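LOMDALE — The town's long argument over who is allowed to wash dishes at the Aquino Street hall ended Monday, March 9, 2026, in the way most Lomdale arguments end, with a new fee.

Starting next month, any group that rents the hall will pay a $30 kitchen charge on top of the $100 room rate. The charge comes back if the kitchen is left clean. What counts as clean fills most of a page and was the cause of nearly all the shouting.

The hall was built to seat 300, a figure last tested when the high school gym flooded and graduation had to go somewhere. Most nights it hosts card players, a choir and a tap class that the card players would like moved to another night. All of them use the same kitchen, and all of them have told the town in writing that the mess belongs to one of the others.

Matters came to a head in January, when the supper club arrived to find a roasting pan soaking in the sink with a note on it reading "Not ours." The supper club added a second note, "Not ours either," and cooked around it. The pan stayed for 12 days. It is now in the town clerk's office, where it may be claimed during business hours.
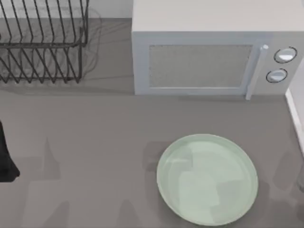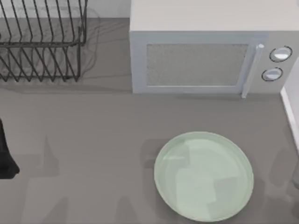 Under the new rules, the last group out each night must wash, dry and put away everything it used, and also anything it found, a clause the choir called "an invitation to crime." The sticking point was the phrase "put away." The card players held that a dish in a drying rack has been put away, having reached a place where dishes go. The choir held that a rack is a stop along the road. Anyone who has left one green plate out on a gray counter, with a wire rack sitting right there in the corner, will see that the rules had to deal with a third school of thought. The final wording says a rack is fine overnight but not over a weekend, and that a counter is never fine.

The town had looked at other fixes. Prastudero, a cleaning firm from up the valley, offered to come in twice a week, but its price was higher than what the hall earns from rentals. Lovari, which supplies the hall's paper goods, suggested that everyone simply use paper plates. The supper club replied that it had not spent all those years learning to make gravy in order to serve it on something that bends.

There was also a brief push for a sign-in sheet, so that each group could note the state of the kitchen when it arrived. A trial version hung by the door for a week. It was taken down after the entries grew personal and one of them began to rhyme.

The vote on the fee passed with little fuss, most of the audience having gone home once the rack question was settled. The tap class, which says it has never used the kitchen for anything but water, asked to be left out of the charge. It was told that water comes in glasses.

Deposits will be handled at the clerk's window. Groups with bookings already on the calendar will pay the old rate through the end of the month. Keys should be returned to the drop box, and not, as one group has been doing, to the roasting pan.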